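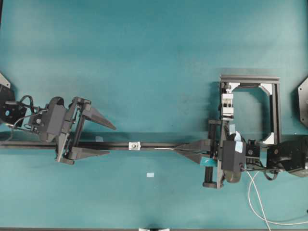
Marit Oosting

Notebook / Shop app / Sizes and returns
4 min read

2018-12-25

The office in Clavulley is closed, so the test phones are with me and the chat is quiet. Good day for the size problem. I write down the state of it so that I do not have to find it again after the holidays.

Where we are. Stiromura shows a wool coat from Groen in the feed, the customer saves it, later she opens it from the saved list and the size selector is already set. The preset size is wrong for a part of the customers. We knew about it from the returns, where the reason "too small" is chosen for Groen much more than for the other brands. Until now I believed it was the cut of the coats. Today I do not believe this anymore.

I took 300 saved items from the test export and compared the size in the saved list with the size the customer sees on the product page when she comes from the feed. For Groen the two are different in many cases, always by one step, and always in the same direction: the saved list is smaller. For the other brands I found no difference. So the coat can be perfectly normal and we send the wrong one.

Reason, as far as I understand it. The Groen catalog comes to us with European sizes, and we convert them to US when we import. In March we changed the import so that the brand can also send its own US label if it has one. Groen started to send it. The product page reads the brand label first and then our conversion. The saved list was written before this and it reads only our conversion. Our table and the Groen table do not agree in the middle sizes. At the small end and the large end they agree, and probably for this reason our check did not catch it, it uses one small and one large item.

What I tried:

First try, I changed the saved list to read the brand label. It works for new saves. Old saves keep the old size, as the size is stored as text at the moment of saving. I do not like this at all but I remember it was me who proposed it, for speed.

Second try, store the variant number and look up the label when the list opens. Correct for old and new. The list is slower to open, on the older test phone you feel it. With the labels loaded in one request and not item by item it becomes acceptable. I still see a short moment where the size field is blank. For the person who scrolls fast it does not matter, for the person who waits for her size it looks broken. Maybe a gray line in the field until the label comes. To ask design.

I reverted the first try. The second is on my branch, not merged. Please do not merge it for me, the migration is missing. Old saves do not have the variant number and I need to guess it from item + color + size text. When the item is sold out and removed from the catalog there is nothing to guess from. For these I would show the item without a size and let the customer choose again if it comes back.

Side problem, Zanis. The checkout sends to Zanis the size text and not the variant number, and the warehouse picks by this text. I followed one test order to the end: product page said 8, saved list said 6, confirmation mail said 6, and the picking slip also 6. This means the mail was right about what we would send, and the customer could have seen it there. Few people read the size in the mail. I do not want to argue from this that it is their mistake.

Their field for the variant number exists, it is optional and we leave it blank. I filled it by hand in the test environment and the slip did not change. Either they ignore it or it must be switched on for our account. I wrote to their support and expect an answer only in the new year.

Open points
- migration for old saves, first on a copy
- add a middle size to the import check, for every brand
- 2 returned coats are still on the shelf by the window, compare the sewn label with the picking slip before they go back to stock
- ask Groen for their table as a file. What we have is a PDF and I typed it
- should we write to customers who have a Groen item saved? I think yes, short, without the technical explanation

Not connected with the above: the swipe back gesture on the saved list closes the whole app on the older phone. Saw it 2 times, could not repeat it when I wanted to. No log either.

Battery of the older phone is weak again, I leave it on the charger tonight.

We use cookies to remember your settings and to count visits. By continuing to read you accept this. Cookie settings | OK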